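Clollora Spine and Nerve Clinic
Frequently Asked Questions for New Patients

Welcome, and thank you for finding your way to us. Most people who land on this page have been putting up with a sore back, a stiff neck or a numb hand for a good long while, and by the time they call they have a whole pile of questions (and usually a family member with a few more). We've gathered the ones we hear most often. If yours isn't on the list, please call the front desk and ask. We really do like talking to people!

Page last reviewed 22 August 2020 by Nhàn Bùi, patient care coordinator.

BEFORE YOUR FIRST VISIT

Do I need a referral?

It depends on your insurance plan. Some plans let you book with a specialist directly, and others want a note from your regular doctor first. The quickest way to find out is to call the member number on the back of your card. If you do need a referral, ask your doctor's office to fax it over along with their most recent visit notes, and then give us a call a day or so later to make sure it landed. Faxes do wander off now and then, and we would much rather sort that out before you've made the drive.

What should I bring?

Your insurance card, a photo ID, a list of the medicines you take (with the doses, please, and don't forget vitamins and anything herbal), and any scans you've had of your back or neck. A disc is best. The written report is helpful too, but the surgeon will want to look at the pictures directly. If you kept a pain diary, even a messy one on the back of an envelope, bring that along as well.

How long will the first appointment take?

Plan on about 2 hours from the time you walk in. That covers paperwork, a talk with the nurse, the exam itself and a proper sit-down afterward to go over what we think is going on. Follow-up visits are a good deal shorter.

Can someone come in with me?

Yes, and we encourage it. A second pair of ears is a wonderful thing when there's a lot of new information coming at you. Your companion is welcome in the exam room and at the talk afterward, as long as you're comfortable with it.

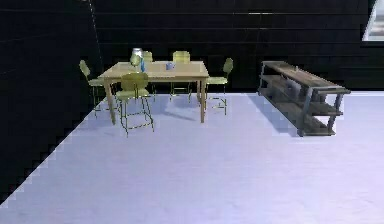

GETTING HERE AND PARKING

Where are you, exactly?

We're on the second floor of the Gratico Building. If you're coming from downtown, you'll pass the Honda dealership on your right, and our driveway is the next one after it. People miss it all the time, so slow down once you see the dealership. The elevator is just inside the main doors, and the front desk can send somebody down with a wheelchair if you call from the lobby.

Is parking free?

It is for patients. The Levex Garage next door has 200 spaces, and we'll stamp your ticket on the way out. If stairs and ramps are hard for you, ask to be dropped off at the main doors and let your driver go find a spot.

THINKING ABOUT SURGERY

Does coming to see you mean I'll end up having an operation?

Oh goodness, no. Plenty of our patients never have surgery at all. For many back and neck problems we'll suggest physical therapy, medicine, injections or simply some time, and see how you do with those before talking about anything bigger. There are exceptions. If you have new weakness in an arm or leg, numbness in the groin or inner thighs, or sudden trouble with your bladder or bowels, please go to the emergency room right away and don't wait for an appointment with us.

What does "minimally invasive" mean?

It means the surgeon works through a smaller opening and tries to move muscle aside where an older style of operation might have cut through it. For the right patient that can mean less soreness and a shorter hospital stay.
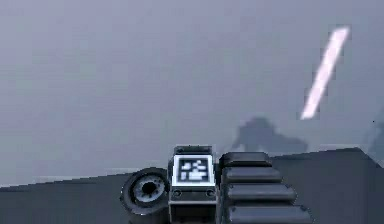
It's still surgery, though, and we like to be plain about that. You'll still have an anesthesiologist, a recovery room and a list of things you mustn't lift for a while. Some problems are also better handled with a traditional open operation, and if yours is one of them the surgeon will tell you so and explain the thinking behind it.

Should I get a second opinion?

Please do, if it would help you feel settled. You won't hurt anyone's feelings. We can have your records ready to pick up, usually by the next business day.

AFTERWARD

When can I drive again?

Not while you're taking prescription pain medicine, and not until you can turn and brake without hesitating. Your surgeon will give you a more exact answer at your first checkup. Line up a few rides ahead of time, because most folks find they need them longer than they'd hoped.

When can I go back to work?

Desk work comes sooner than lifting work, and every operation is different, so we hate to promise a date on a web page. Bring a short description of what you do all day and we'll plan around it. We're happy to fill out leave forms, too. Just get them to us early.

Who do I call if something worries me at night?

Use the same number you call during the day and ask for extension 2944. The answering service will reach whoever is on call. A fever, a wound that's draining, or pain that keeps climbing are all good reasons to call, and so is a plain old bad feeling. For chest pain or trouble breathing, call 911.

BILLING

Can you tell me what I'll owe?

We can give you an estimate once we've heard from your insurance company. Keep in mind that the hospital and the anesthesia group send their own bills, which come separately from ours. If the total is more than you can manage at once, ask for the billing desk and we'll work out monthly payments with you.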